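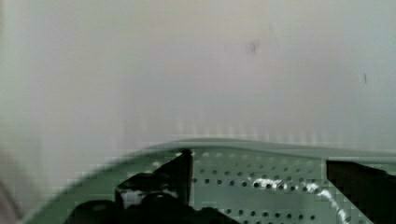
Sandrine Lebrun wrote in under the last installment to ask whether a wrist camera is worth the extra cable, when a camera over the table already sees everything. Great question, and the short answer is yes, if you want to pick up anything thin by its edge! An overhead camera gets the arm to the right part of the table. The wrist camera handles the last little stretch, where the fingers have to line up with a rim that's only a bit thicker than a coin.

Teaching the Arm to Grab a Rim
Part three of the Langlois bench arm build, 17 January 2021

By now you should have the arm bolted down, the Cundora two-finger gripper on the end of it and the Norkeck controller talking to your laptop. If the gripper opens and closes when you press the buttons in Skelleo, you're in good shape. If it doesn't, go back to part two and check the connector at the wrist, which is easy to seat halfway and hard to spot afterward.

In this part we're going to do a real job: go to a shallow dish with holes in it, put one finger on each side of the rim, squeeze, and lift. I love this exercise. Blocks and cubes are friendly and you can be pretty sloppy with them, but a perforated dish makes you get your angles right, and the feeling when it comes up off the table for the first time is fantastic.

What you need

The arm, gripper and controller from parts one and two
A small USB camera and a bracket to hold it at the wrist
An overhead camera (an old webcam on a shelf arm is plenty)
A lightweight kitchen dish with a raised rim, ideally an oval one with a handle at each end
Hook-and-loop cable ties, more than you think
A few other kitchen things for clutter: plates, bowls, play food, a bottle or two
A hex key set and a pencil

Step 1. Mount the wrist camera so it sees the fingertips

Screw the bracket to the side of the wrist and leave it loose enough to tilt. Open the live view in Skelleo, open the gripper all the way, and tilt the camera until you can see the fingertips and the gap between them. You want the gap well inside the view, with some table or dish beyond it. It's fine if one finger looks bigger than the other or runs out of the picture on one side. Mine does, and the software doesn't mind.

Tighten the bracket, then grab the camera between finger and thumb and try to wiggle it. Any play at all will show up later as a grasp that works in the morning and misses after lunch, so get this solid now.

A word about shiny stuff. Bench lights bounce off painted metal and off glossy fingers too, and the glare can wipe out a whole patch of holes. Lock the exposure by hand and bring it down until the bright patches shrink. The picture will look gloomy and that's okay! Edges matter a lot more here than pretty color.

Step 2. Route the cables

This is the fussy part, so put some music on. The camera cable and the gripper cable both have to follow the wrist as it turns. Leave them a generous loop at the gripper end and tie them farther back along the arm, on a section that doesn't twist.

Now jog the wrist slowly through its full turn, both directions, with a hand near the stop button. Watch for a loop that pulls tight or drops between the fingers. I redid mine the evening after I first thought I was finished, when a tie had slid down and the loop had started brushing the table. Pencil a mark on the arm where each tie goes. You'll thank yourself when you have to take the whole thing apart.

Step 3. Set up the table

Put the dish where the arm can reach it comfortably without stretching out straight. If it's oval, turn it so one long side faces the gripper. The long side has the flattest stretch of rim, and the two fingers get a fairly straight piece to close on.

Then add clutter. I know it's tempting to keep everything else off the table, and for the very first move you can, but put things back as soon as you trust the motion. A plate with a ketchup bottle lying across it makes a nice awkward neighbor. Play fruit is great for this as well, being light and cheap and bright enough to show up in either camera. Keep tall things away from the path of the forearm, which sweeps over more of the table than you'd guess from looking at the gripper alone.

Step 4. Teach the approach

In Skelleo, make a new sequence and call it something you'll recognize in July. Set the speed limit to 15 percent before you do anything else.

Jog the arm until the open fingers are lined up with the rim, then back it straight off by 50 mm and save that as the approach point. Move forward again along the same line until one finger is over the rim and the other is under it, and save that as the grasp point. The line between those two points should be as straight as you can make it. If the wrist rotates on the way in, the lower finger will catch the side of the dish and shove it across the table.

Getting the lower finger under is the whole trick. If your dish sits low, there may not be much room down there, and you'll have to tilt the wrist a little so the lower fingertip leads. Go in small steps. Use the wrist view for the gap and the overhead view to check that you haven't drifted toward one of the handles.

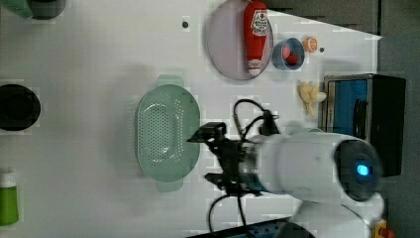 Step 5. Close gently

Cundora grippers let you set a closing force and a stopping width, and you want both. Start with the force at the lowest setting. Close on the rim by hand from the jog panel, stop, and nudge the dish with a pencil. If it slides in the fingers, go up one notch and try again. Thin metal will bend before the gripper complains, and a bent rim is miserable to pick up from then on, so please be patient with this bit.

The stopping width is your safety net. Set it slightly narrower than the rim. If the gripper gets all the way down to that width, there was nothing between the fingers, and the sequence should stop and wait for you. Skelleo has a checkbox for this under the gripper block (it's labeled "hold on empty," and it's off by default, which I will never understand).

Step 6. Lift, hold, put back

Add a short lift straight up, a pause, and the same move in reverse. Run it with a finger on the stop button. A dish held by one side wants to droop at the far end, and a bit of droop is normal. If it swings or twists, your fingers are probably gripping too near one handle, so shift the grasp point toward the middle of the long side.

Once the lift looks calm, run it three times in a row without touching anything. Look at where the dish lands each time. If it creeps in one direction, the release is dragging it, and you need to open the fingers wider before backing out. Open first, pause, then move. I forgot that pause on my first sequence and carried the dish clean off its pencil marks.

Step 7. Save both camera views

Turn on recording for the wrist and overhead cameras together. The files are small at the default compression, and the blocky look doesn't hurt for this purpose. I keep one folder for each table layout and write the layout down in a text file next to the recordings. My folder of practice runs holds nearly 930 clips now and the ones without a text file are just about useless.

If something goes wrong, go to the overhead clip first. It shows you whether the arm was in the right place to begin with. Then open the wrist clip at the same moment and look at the gap. Nine times out of ten you'll spot the trouble in one of the two before you've touched a single setting.

Troubleshooting

The dish gets pushed away. The grasp point is too low or the approach isn't straight. Back off to the approach point and jog in again one axis at a time.

The fingers close above the rim. Check the camera bracket first, then see whether the dish is sitting where it was when you taught the sequence.

The gripper closes, then opens right away. The closing force is set lower than the fingers need to get past their own friction. Go up one notch.

The wrist view smears when the arm moves. Slow down near the rim. Motion blur on the way over is harmless; you only need a clean picture for the last part of the approach.

The arm stops halfway with a joint warning. You're reaching too far or folded too tight. Move the dish toward the base a bit and reteach both points. 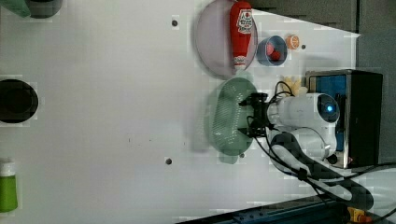
Comment from a reader: I built this with the same gripper and had no luck at all until I put thin rubber on the inside of the fingers. Does that mess up the stopping width?

It does, a little! The rubber squashes, so the fingers read narrower than the thing they're holding. Close the gripper on the rim with the rubber fitted, note the width that Skelleo reports, and set your stopping width just below that number. Check it again after a week of use, when the rubber has flattened out. I'd also glue it a hair short of the very tip, so the lower finger still slides under the rim without snagging.

Part four moves on to the handles, which need the wrist turned a quarter of the way around and, I'm sorry to say, another go at the cable ties.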